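Home | Forums | Kitchens | Baths | Floors | Search | Log in

Werinano Home Forum > Kitchens > Countertops

Sealing marble: pay someone or do it myself?

4 min read

tamarack_lane
We moved in over the summer and the kitchen has brown marble counters. The previous owners left no paperwork on them. Water leaves a dark patch near the sink that takes most of the morning to go away, so I assume whatever sealer was on there is gone. I got a quote of $227 from Avram, the stone place out by the highway, to clean and seal all of it. The other option is a bottle of Lakier from the hardware store. The label says any homeowner can do it. Has anyone here done both?

Hedvig Hovland
Posts: 1,534
Do it yourself. Sealing is wiping a liquid on, waiting, and wiping it off. The one way people mess it up is by letting it dry on the surface. Then you get a haze and have to buff it out with more sealer. Work in small sections and keep two dry towels handy.

Before that, clean it with something neutral and leave it alone overnight. If the stone still has water in it the sealer won't go in.

gristmill
I'd pay the $227. I did mine myself and got the haze Hedvig is talking about, and it took me a whole weekend to get rid of it. The stone guy would have been in and out before lunch.

Also, are you sure it's marble? A lot of brown stone gets called marble by whoever is selling the house.

tamarack_lane
Pretty sure. I left half a lemon face down by the stove and now there's a dull ring.

gristmill
OK, then it's marble or something close to it. You know sealer won't stop that from happening again, right?

tamarack_lane
I did not know that. The bottle says "protects."

Folke Nyberg
It protects against stains. A stain is something soaking in, like oil or coffee. Your lemon ring is an etch. The acid ate the polish off the top. You can have the best sealer there is and vinegar will still do it. People mix these two up constantly and then blame the product.

I worked in a stone shop for 19 years and most of the callbacks were etching. Customers had been told "it's sealed, don't worry about it" by the salesman.

For a small ring you can use a marble polishing powder and a damp cloth. Try it somewhere out of sight first. For a big area call somebody.

Hedvig Hovland
Agree with Folke on etching. I'd add that the powder works on polished stone only. If yours is honed (matte) it will leave a shiny spot, and that looks worse than the ring did.

dbl_oven
Unpopular opinion, but I stopped sealing mine and nothing bad has happened. I wipe up spills. There are a few marks on it. It's a counter.

Folke Nyberg
You can get away with that on a dense stone. Tamarack's is taking on water by the sink, so it isn't the same situation.

dbl_oven
Water dries.

Folke Nyberg
Water does. Olive oil doesn't.

gristmill
What about the ones that say they last ten years? Skandska had one on the end of the aisle and it cost three times what Lakier does.

Folke Nyberg
I wouldn't go by the number on the bottle for any of them. How long it lasts depends on the stone and what you clean it with. Test it yourself. Put a spoonful of water down, wait fifteen minutes, wipe it up. If the spot is dark, seal it. If it isn't, leave it alone until next time. I do mine in November before the holiday cooking.

Don't put on coat after coat, either. I've seen a counter with 4 coats on it, done in one afternoon, and it was sticky until we stripped it.

tamarack_lane
Thanks, everybody. I'm going to try the Lakier on the short run by the pantry and see how it goes. If I make a mess of it I'll call Avram for the rest. One more question. Can I put things back on the counter the same day?

Hedvig Hovland
Light things, yes, after a few hours. I keep it clear overnight and don't let it get wet for a full day. Mail and school papers are fine the next morning. Keep anything with oil on the bottom off it for longer, like the bottle next to the stove. Put that on a saucer from now on anyway. 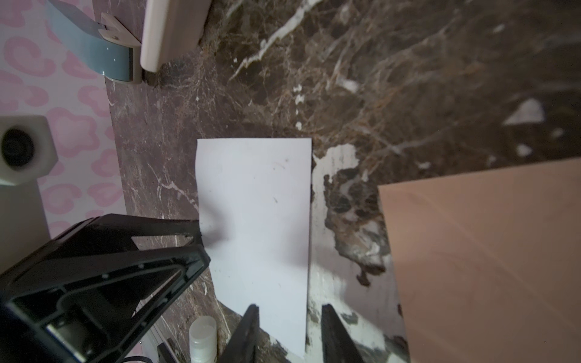 And write down the date you sealed it and tape it inside a cabinet door. I never remember otherwise, and then I'm guessing when the next test is due.

Contact us | Copyright Werinano Home Forum | Back to top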